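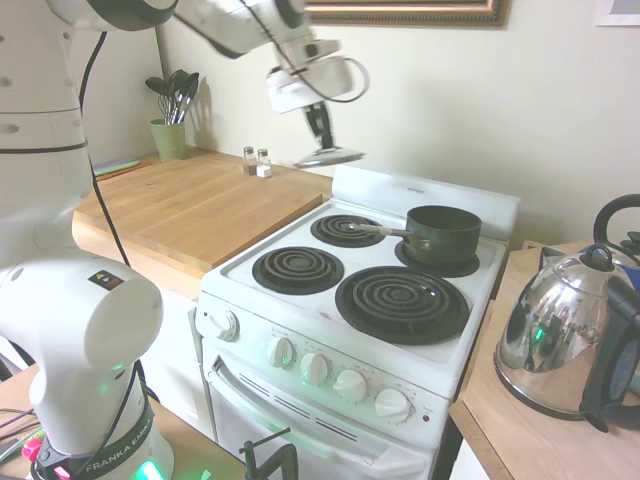 In Praise of the Plain Old Coil Stove

June 22, 2026

I have been meaning to write about stoves for a long time, ever since a reader asked me (very politely, I should say) which induction cooktop I would recommend, and I had to write back and admit that I have never owned one. I have cooked on electric coils for nearly all of my grown-up life. I learned on them, I burned my first rice on them, and when we moved into the house on Whitlock Street and I saw a white stove with black coils waiting for me in the kitchen, I felt as if somebody had left the porch light on.

People do feel sorry for me, though. They come over, they look at the burners, and they say something kind about how we can always replace it later. And I suppose we can! But I would like to say a few words for the thing first, and then pass along what I have learned about living with one, because the booklets that come with these stoves are mostly warnings about curtains.

A white stove with a raised back, a dark green saucepan on the rear right burner, knobs along the front where you can reach them. Give me that and a stretch of butcher block right next to it and I can feed anyone you like. I do love having wood beside the stove. It gives you a place to chop and then scoot things straight over into the pan, and it makes even a very plain white kitchen look as though someone has been baking in it. Honey-colored wood and white enamel get along beautifully, and a light green crock of spoons and spatulas against the wall is about all the decorating the corner needs.

The back burner is where the saucepan lives

I am a great believer in keeping the saucepan at the back. My mother kept hers there and so did her mother, and it stays at the back in my kitchen whether there is anything in it or not. A front burner is for the things you stand over: eggs, onions, pancakes, a sauce that will catch if you turn around to answer the phone. The back is for things that would like to be left alone, such as beans, stock, oatmeal on a cold morning, or the potatoes while you get on with everything else.

Turn the handle in toward the middle of the stove or off to the side, over a burner you aren't using. A long metal handle pointing out over the front is a thing you catch with your sleeve sooner or later, and if the burner beneath the handle is on, well, you will remember it for a week. I keep a folded towel on the counter for grabbing handles and I still forget about one time in every so many. You'd think I would have learned.

And please keep your lids close. I like a plain round silver lid that fits more than one pan, and I have gotten rid of nearly all the others. We used to have a whole drawer of lids, and every supper began with a noise like a marching band falling down the stairs. Now there are a few good ones standing upright in a wire rack from Illanum (I bought it for letters, but it holds lids much better than it ever held letters) and I can pull one out without looking. When I lift a lid off a simmering pot I tip it away from me, so that the steam goes toward the back wall, and then I set it upside down on the wood with a saucer under it.

Getting to know your coils

The trick with coils, if there is one, is to think a little ahead. They take their time warming up and they take even longer cooling down. When I'm making rice I bring it to a boil on one burner and have a second one already set to low, and then I slide the pan across. It saves all that hovering and fussing while the first burner makes up its mind to calm down. You do use two burners for one pot, but unless it's Thanksgiving you probably have one to spare.

For the same reason I shut the heat off early. Soft-boiled eggs, pasta, a pot of green beans: I turn the knob to off a few minutes before I think they'll be done, put the lid on, and let the coil finish the job. Oatmeal I turn off after 5 minutes and then go and find my shoes, and by the time I'm back it is thick and ready.

Match the pan to the coil as well as you can. A small pan on the large burner wastes the heat around the outside and will get its handle much too hot, and a big skillet on a small burner gives you pancakes that are brown in the middle and pale all around the edge, like a fried egg in reverse. And if your pan wobbles, take a look at the coil before you blame the pan. It may only need to be settled back down into its place (with everything off and quite cold, of course).

Now for the drip pans

I can't write about this sort of stove without getting to the drip pans, much as I'd like to. Milk goes down there, and so does rice water, and so does the one noodle that always escapes. If you wipe up that evening, once the stove has gone completely cold, it is a small chore and takes no thought. If you leave it, the next person to turn on that burner will smell it, and it will never be as easy to get off again.

My own routine goes like this. I make sure all the knobs are off, I wait until everything is cold, and then I lift out the coils, which on mine unplug with a gentle tug. The coils never go in water. They get a wipe with a barely damp cloth and then they sit on a towel. The drip pans go into the sink with hot water and dish soap for 30 minutes while I do something nicer, and then anything that's left gets a paste of baking soda and an old toothbrush. I tried a fancy cleaner called Rako for a while, and it smelled pleasant enough, but I went back to baking soda when the bottle ran out and I haven't noticed any difference.

The white enamel I do every night with a soft cloth. White shows every crumb, which bothers some people, but I find it rather a help. You can see where you've been. The knobs I wash about once a month. Mine pull straight off, and I go gently around the printed markings, having scrubbed the numbers clean off a stove in my first apartment. We cooked by guesswork for two years after that. I don't recommend it, though I did get very good at listening to a pot.

A word about the crock

I said a light green crock was all the decorating you need, and I stand by it, but do go through yours now and then. Mine had gotten so full last August that I couldn't pull out the whisk without bringing three spoons and a potato masher along. I emptied the whole thing onto the counter and put back only what I had used that week: the spatulas, a couple of big spoons, and the whisk. Everything else went into a shoebox, and whatever was still in the shoebox at the end of the month went to the Preltard thrift shop down the hill. I bought back the potato masher, I'm sorry to say. It cost me less than a cup of coffee and I was very glad to see it.

Keep the crock back against the wall, near enough to the stove to reach with a spoon-hungry hand and far enough that the spatulas don't get warm. The wood around it wants a bit of mineral oil when it starts looking thirsty. I rub it in before bed, leave it overnight, and wipe off whatever hasn't soaked in when I come down to put the kettle on.

So that's my long answer to a short question, and I do apologize to the reader who only wanted to know about induction. I priced some at the store out by the highway this spring, and one of them was 2,000 dollars before delivery. I came home and made lentil soup. If you have a coil stove too, leave a comment and tell me what lives on your back burner. And if anyone knows a good way to get scorched milk out of the bottom of a saucepan, I have one soaking in the sink right now.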